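Kullow Evening Class: Pattern and Surface
Week 3 handout - Checks and how to use them

Welcome back! Tonight is all about the humble check, and I love it. Two tones, one square, repeated: it's the oldest trick going and it still makes the eye fizz.

1. Scale
Small squares blur into grey when you step back. Big ones stay put. Try both: pin your sheet up, walk to the far wall, then come back slowly and note where the squares turn crisp again.

2. Counting squares
A sheet with 3 squares in the first row and 3 rows is easy to hold in your head. One with 496 is texture, and one with 2,412 is practically a fog (a lovely one!).

3. Joins
Where panels meet, the pattern has to carry on or break on purpose. Check your corners first - a slip of half a square shows from across the room.

4. Plain things on busy grounds
Put something round and simple on a check and it sings. A cream-white cup with an orange miniature basketball in it does the job beautifully: curves against corners, warm colour against black and white.
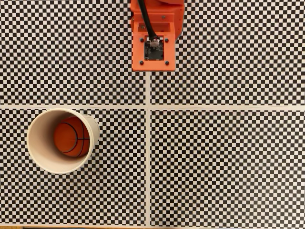
5. For next week
Bring one round object and one checked cloth or paper. Draw the two together, leaving plenty of the pattern bare. Pencil is fine, ink is better.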